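Section 3: Before you order anything

I put this section ahead of the unpacking steps on purpose. When we started at Grundness I had a spreadsheet with one line on it, the robot, and I was very proud of that line. Please don't do what I did! Work through the steps below with whoever signs your purchase orders, and keep the answers somewhere you'll find them again.

3.1 Write down the job

1. Describe the task in one plain sentence. Ours was "take the molded parts out of the tray and put them on the cabinet." If you need a second sentence, you probably have a second task, so cost it on its own.
2. Collect real samples of the parts. Shiny black plastic is a different animal from matte cardboard once a camera has to find the edge of it, and any supplier worth talking to will want samples before quoting.
3. List everything else that shares the floor: trays, wrapping, cables, people's feet. All of it goes on the plan.

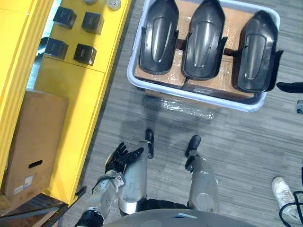 Carmela Russo wrote back on the first draft that I should have put packaging in step 1, because her team at Potix budgeted for handling bare parts and then had to pay for unwrapping as well. Fair point, Carmela, and I've given it a step of its own.

4. Decide who or what takes the film off. If it's a person, put their hours in the budget. If it's the robot, ask for a separate price, and sit down before you open the reply.

Note: Loose plastic wrap on carpet is a slip hazard for anything with two legs, you and me included. A bin with a lid costs next to nothing, so add it now.

3.2 Build the budget

5. Start with the base machine, then add the hands as their own line. I really mean this one. Our first quote from Bortolotti had arms and no hands (they were "optional"), and I didn't spot it until page 43.
6. Add spares. I'd order 2 sets of whatever touches the parts, plus the screws and cables that go with them.
7. Add training for at least two people. Svatopluk Kollár did the course alone for our group, and then he took his vacation in December, and you can guess the rest.
8. Set aside money for the room itself: flooring, power, storage, somewhere to park the thing. We ended up at about 70 percent for equipment and the remainder for everything around it, and I still wish we'd left more for the room.

Caution: Don't count a discount until it's in writing. The Zusberg people were lovely on the phone, but the written quote was the one we had to pay.

3.3 Check the hand before you commit

9. Ask for a close look at the wrist and fingers from the robot's own side, over your own surfaces. A brochure shot from across the room won't tell you how much of the view the hand itself takes up.
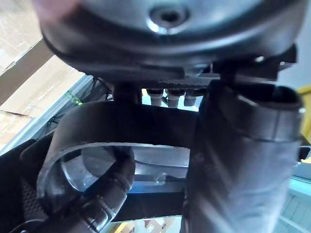
10. Think about what the fingers hide at the moment of the grasp. If your part is small, it may vanish behind them just when you most want to see it, and a second camera is another line on the sheet.
11. Ask how long a finger swap takes and whether you're allowed to do it yourselves. Get the answer in minutes, with the tools listed.
12. Ask what happens to the warranty if you bolt on something from another maker.

3.4 Place the order

13. Send the finished list to every supplier in the same format. Otherwise you'll spend your evenings lining up columns like I did.
14. Leave 5 weeks between delivery and the day you've promised somebody a demo. More if you can get away with it.

Revised 28th April. Corrections to Renzo Martinelli, please, and include the step number.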